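Thread: Speed limits for tabletop arms when there's no fence

grommet_pie
Monday, 9:12 am
Okay so I need opinions before I finish rewriting our house rules. We're a small shared lab and we do a lot of table work, one arm, a cloth, a bunch of plastic dishes, people walking up to rearrange stuff between runs. The old sheet (a page and a half, written by whoever was here before me) says "operate at safe speed." That's it! Safe according to who?

My draft says reduced speed any time a person is inside the tape, and full stop before anyone's hands go over the table. Full stop meaning the arm is parked and you've said "hands in" out loud and the operator has answered you.
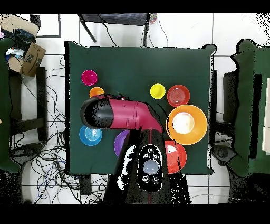

I also want a rule for the floor, because cables worry me more than the arm does. We logged 34 near misses since June and 17 of them were feet and cables. Only 9 had anything to do with the arm moving. So my draft has a cable check on the start sheet, same weight as the e-stop test. Too much?

torquewrench_tam
Not too much. I'd put the cables first. Somebody hooks a power line with a shoe and now you've got a floor problem AND an arm problem.

I don't love the "hands in" callout though. We tried it at Kasteo and within a couple weeks people were mumbling it while already reaching. Make it a physical thing. Enable switch goes on the hook, then you reach.

Ambrose
Disagree with tam, sorry. A switch on a hook is great until two people are at the table and only one of them looks at the hook. Callouts get sloppy if the lead lets them get sloppy. Ours (same basic setup, small arm, kids' dishes) have held up fine.

And grommet, what speed is "reduced"? If you don't write a number you've rewritten "operate at safe speed" with extra steps lol

grommet_pie
Ha, fair. I left it blank on purpose, I want to do the risk assessment for our gripper first and not copy somebody else's figure off the internet.

torquewrench_tam
Good, please do that. People treat "collaborative" like it's printed on the arm and covers everything. You assess the whole job, and that means the gripper and whatever it's holding. A plastic cup is one thing. Hand it a fork and you're doing the paperwork over.

floketus_fan
Can I be the grump? I think you're all going to end up with a binder no one opens. We had 31 rules at my last place. I could've told you maybe four. Keep it to one side of one page, tape it up at eye level, done.

Ambrose
One page for the operator, sure, but the assessment still has to live somewhere. Two different documents.

floketus_fan
Fine, two. But the long one stays off my wall.

grommet_pie
I can live with two. Inger Brøndum ran the safety refresher when I was at Tavilov and she had us read the short sheet aloud with a brand new person in the room, and anything they had to ask about got rewritten. Gonna steal that.

Still stuck on callout vs. switch. Leaning toward both for the first month and then looking at the log?

torquewrench_tam
Both works for me. Just write down which one wins when they disagree.

Ambrose
Switch wins. There, I said it. Post the draft when you've got it, I want to see the cable wording.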